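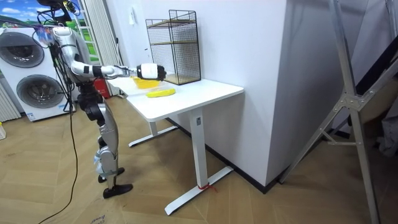

Ketsara Chaimongkol

Filed under: Days Out & Open Doors / Furniture and Workspaces

I'd been meaning to get to the Stelgate open day for ages and kept missing it, so this April I put it in the calendar in capital letters and went. It's two trains and a walk past a tile warehouse, and I got the walk wrong (left at the roundabout, not right!), so I arrived a bit pink in the face with the first tour already halfway up the stairs.

For those who don't know the place, Stelgate is a big shared building where small firms make and try out things for offices and homes. Desks mostly, plus storage, lamps, that sort of thing. Once a year they open the doors and you can wander in and out and ask daft questions. I am extremely good at daft questions.

I went for the desks. I work from a kitchen table that was never meant for it, my shoulders have opinions, and I've been dithering over a sit-stand one since last summer. So I was very pleased that the room I liked best had a white one set up against the wall on a wooden floor, with a plain flat top and T-shaped metal legs. It's the sort of desk I'd walk straight past in a catalogue. In a room it looked much nicer, clean and calm, and I liked that the top had so little on it: a shallow yellow bowl, a banana, and a black wire mesh rack at the back by the wall. I have never in my life had a desk with that little on it. Mine has 476 receipts and a mug tree.

The feet are worth a look if you're buying one of these. They're long, longer than I'd pictured from all my late-night browsing, and if you have a small room like mine you do need to think about where your own feet are going to go. There was a bit of red string tied round the bottom of the near leg, down where it joins the foot, and I got oddly fond of it. I might put some on mine, in green.

I also came away wanting that rack, or one like it. I've always gone for drawers, and drawers in my house are where things go to be forgotten. With wire mesh you can see what you've got, and it doesn't make a corner feel heavy. The yellow bowl I wanted too, but I want every bowl.

After that I had a long chat at the Zisow stand about heights. The woman there got me to stand with my elbows bent while she held a tape measure against me, and told me my kitchen table is too high for typing and too low for anything else, which explains a lot. She was very patient and didn't try to sell me the dearest one. Her advice was to check how low a desk goes before you get excited about how high it goes, as shorter people often get caught out by that. I'm five foot one. I have been caught out.

Böttcher had the room next to the stairs and were doing cable trays and clamps. I know, I know, but I stayed for ages! They had a wall of offcuts with different clips screwed on and you could try them all. The small felt ones were my favourites and I bought a bag for two pounds. The man minding the till showed me how to leave a loop of slack so the plugs don't get yanked out when the desk goes up, and I've already done it wrong once at home.

Lunch was soup in the yard. Leek, a bit thin, good bread. There was a queue for the one working card reader and I ended up talking to a couple who'd driven 58 miles to look at stools. They'd come the year before as well and bought nothing, and they were fairly sure they'd buy nothing again.

In the afternoon I sat in on a short talk about lighting, left before the questions, and had a go on a Skutier stool, the wobbly kind. Not for me. I like a chair to stay where it is. My knees agreed on the way down the stairs. The person after me looked as if she'd been born on one, so try it if you get the chance.

A few practical bits. The lift is slow and it's on the far side from the entrance, so ask at the desk when you come in. Toilets on the ground floor only. Bring a tape measure and write down the size of your room before you leave the house, because I stood there guessing with my arms out like a scarecrow. The maps they hand out are printed upside down compared with the way you walk in, and I went round twice before I spotted it.

I haven't ordered a desk yet. I've cleared a stretch of wall in the back bedroom and put masking tape on the carpet where the feet would go, and so far I've tripped over nothing. I did buy a yellow bowl on the way home, from the hardware shop by the station.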